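In Defense of the Big Plain Sink
Oct 8, 2018

I have been thinking about sinks lately, more than a grown person with a job and a garden probably should. It started in August, when we stayed at a rented house in Nelivden and I spent a good part of the week with my arms in the widest, deepest, plainest white basin I have ever used. I came home to our own double sink, with its two little bowls and its ridge down the middle, and I have been grumbling at it ever since.

My argument is a simple one. A basin is a piece of work furniture, and we ought to choose it the way we choose a table, by asking how much elbow it allows. Instead we pick it last, out of whatever money the faucet has left us, and then we stand over it every day for the next twenty years.

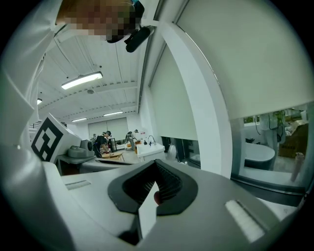
A reader named Baert wrote to say that I have it backward, that two small bowls save water and a big one only invites you to leave the dishes until morning. Fill one side with suds and the other with clean water, the letter went on, and you will never need a dishwasher.

I take the point about the water, I really do, and my mother washed dishes that way her whole life and would have sided with Baert before the coffee was poured. But my roasting pan has never once fit in a half bowl. It goes in on its corner, one end up in the air, and the water runs down the handle and into my sleeve -- and then I have to turn it around and wet the other sleeve. As for leaving the dishes, I managed that perfectly well with two small bowls.

What I like best about a big basin is how easy it is to clean. With a smooth, glossy surface and a round metal drain you can see what you have missed, and you can get both hands down in there at once and reach the far side without bumping into a divider. Ours has corners where tea leaves go to live. 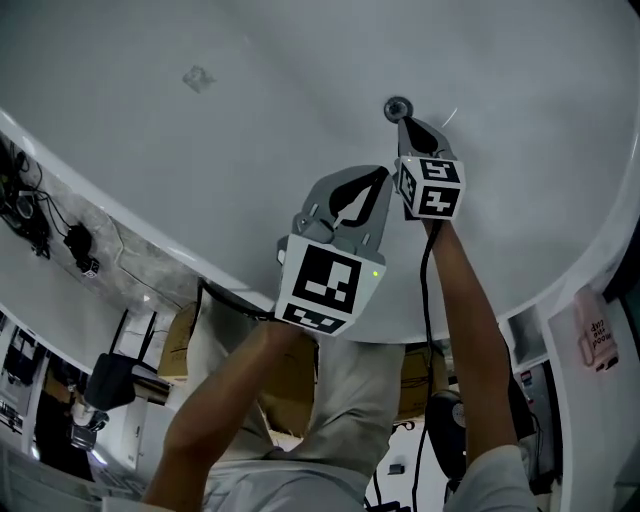
What It Costs, and Whether It Matters

I went looking, of course. The Wokness showroom had a double bowl for $248 and a single one, very wide, for $470. Wokuvon sells a smaller single for $103, and it is a nice enough thing, though I would want to bring my roasting pan along before I signed anything. The cabinet underneath may need cutting too, and I haven't dared ask what that would run us.

Still, think of how often we stand there. I spend more of my waking life at the sink than on the good sofa, and I didn't blink at what we paid for the sofa. So I have measured the counter -- twice -- and left the tape measure out where my husband will find it.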